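Section 4. Setting up your bench and checking the fingers

If you've come straight here and skipped Section 3, go back and do the charging and pairing first. I'll wait. Everything below assumes the hand tool is paired to your station and the light on the dock is steady.

I'm Zuweira Fiadzo, and I ran the hand-packing line at Hameo before we brought the arms in. I wrote this section because the original was put together by people who had never packed a box on our floor, and it showed. So you get me instead, chatting away, and I hope you'll forgive the detours.

4.1 What this changes about your shift

The short version is that you used to pack, and now you spend part of the day packing and part of the day showing the arms how to pack. You hold the gripper tool in your hand, you do the job the way you'd normally do it, and the recording goes off to Clalden, where it gets turned into something the arms can follow. Clalden is the name of our training system, by the way. It isn't a town, though I spent my whole first week thinking it was.

Your pay grade doesn't drop when you're on the tool. Your rate targets don't apply while you're recording, either. If a shift lead asks why your box count is low on a teaching day, point them to this page. Leif Løken signed off on that wording and he'll back you up.

What does change is how you move. With bare hands you can flip a part, catch it, and nudge it with a knuckle. With two stiff fingers you can't do any of that, and for the first few days you'll feel like you're wearing oven mitts. I hated it! Selorm Tsikata took to it in an afternoon and I was jealous for a month. Most people land somewhere between the two of us.

4.2 Before you start

You'll need:
- the hand tool, charged
- the soft brush from the drawer under the dock
- a dry lint-free cloth
- the small hex key (it lives on the lanyard, please put it back on the lanyard)
- 2 spare fingers from the parts bin, left and right

CAUTION: Switch the tool to Rest before you touch the fingers. The grip motor isn't strong enough to break anything, but it'll pinch hard enough to make you say something you'll regret in front of the new hires.

4.3 Clearing and checking the bench

1. Take everything off the bench top. Cups, tape guns, your phone, the lot. The recording starts from an empty bench, and a stray tape gun will turn up in every take you do that morning.

2. Wipe the top with the dry cloth. No spray. The spray we use on the old steel tables leaves a shine on the wood, and shine confuses the camera.

3. Look at the light. A bright spot on the wood is fine as long as it stays where it is. If it slides around when people walk past the window, drop the blind.

4. Stand where you'd stand to pack. Don't shuffle over to make room for the tool. If the bench is too high with the tool in your hand, lower the bench and keep your elbow near your side.

Note: Stations at the Cetudstead building have fixed benches. Ask for a standing board. Oluwaseun Aliyu keeps them in the cage by the loading door, and there are enough for everyone on a normal shift.

4.4 Checking the fingers

Do this at the start of every shift and again after lunch. It takes less time than reading about it.

1. Set the tool to Ready and squeeze the trigger once, then let go. The fingers should close all the way and open all the way, with no sticking at either end.

2. Hold the tool over the bare bench with the fingers open and nothing between them, and bring up the live view on the station screen. Both tips should be in view and pointing in toward each other, at about the same height. It's normal for one finger to look bigger than the other.

3. Check the faces that do the gripping. They start out plain black and pick up gray scuffs with use. A scuff by itself is no reason to swap a finger. Run your thumb over it (on Rest, remember) and if it feels smooth, carry on.

4. Check the edges. You're looking for chips, rough spots, and anything hanging off. The right finger in the view below has a rough spot on its edge and a ragged bit hanging down near the bottom, and I'd stop and deal with both before recording.

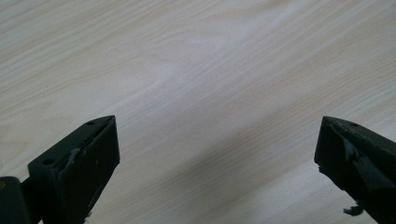 5. Clear anything that's hanging. Set the tool to Rest and use the soft brush, working from the back of the finger toward the tip. If it won't brush off, pull it gently with your fingers. Don't cut it. Somebody at our site went in with a box knife and took a slice out of the finger along with the fluff.

6. Feel any chip or rough spot with your fingertip. If it catches on the lint-free cloth, it'll catch on a poly bag, and you'll be fighting that bag all morning. Swap the finger using the steps in 4.5.

7. Write what you found on the station card, even if you found nothing. "OK" and your initials will do.

4.5 Swapping a finger

1. Set the tool to Rest and put it in the dock. Don't try this one-handed over the floor. The screws are tiny and black, and so is the floor.

2. Back out the screws with the hex key and put them in the magnetic dish.

3. Slide the old finger off. Slide the new one on until it sits flush against the arm. Left and right are not the same part, and if it doesn't want to go on, you've picked up the wrong one.

4. Tighten until snug, then stop. Snug means the finger doesn't wiggle. If you're leaning on the key, you've gone too far.

5. Run the open and close check from 4.4 again, then choose Re-zero on the station screen and follow the prompts.

CAUTION: Never skip the re-zero. Without it the recording thinks the tips are somewhere they aren't, and the arm will learn to pinch thin air. We lost a whole morning of takes at Thân that way, and the people who made them were not pleased to do them over.

Swap both fingers once the counter on the station screen reaches 4000 grips, whatever they look like. You can swap sooner. You won't get in trouble for using parts.

4.6 Your first takes

1. Place the parts for one box on the bench, the way they'd reach you on the line.

2. Press Record and wait for the beep. Then wait one more breath. People always start too early, me included.

3. Pack the box at an easy pace. Slow is fine. Jerky is what we want to avoid.

4. If you drop something, pick it up with the tool and keep going. A good recovery is useful, and the arms drop things too. If it lands on the floor, press Stop and throw the take away.

5. Press Stop, set the tool in the dock, and shake out your hand.

Do no more than 3 takes in a row before you put the tool down for a proper rest. I know you'll feel like you could keep going. It weighs nearly nothing when you pick it up and quite a lot by mid-morning, and a sore wrist is a miserable way to find that out. Switch hands if you can manage it — label the take "L" if you do.

4.7 Things people ask me

Am I training my replacement?
I asked this too, loudly, in a meeting. At our site the arms took over the flat-pack boxes, which were the ones giving everyone bad shoulders, and the line crew moved to mixed orders, returns, and teaching. I can only speak for our site. If you're worried about yours, ask your lead for the staffing plan and read it yourself.

Can my lead watch my takes?
Your lead sees the count and the station card. The recordings point down at the bench and go to the training team. If you say something rude on a take, the sound isn't kept — I checked, for personal reasons.

What if the arm does it differently from how I showed it?
Tell us. It's learning from a lot of people, and sometimes it blends two good habits into one silly one. Fill in the blue form with the station number and what you saw. Lachlan Quinlan reads every one of them and will usually come down to the floor to look.

Can I refuse a teaching shift?
Yes. Swap it the same way you'd swap any other shift.

4.8 End of shift

1. Set the tool to Rest and brush the fingers off.
2. Dock it and check that the charging light comes on.
3. Put the hex key back on the lanyard.
4. Sign the station card and leave it face up for the next person.

Section last revised 21 Mar 2019. Continue to Section 5 for working alongside a live arm.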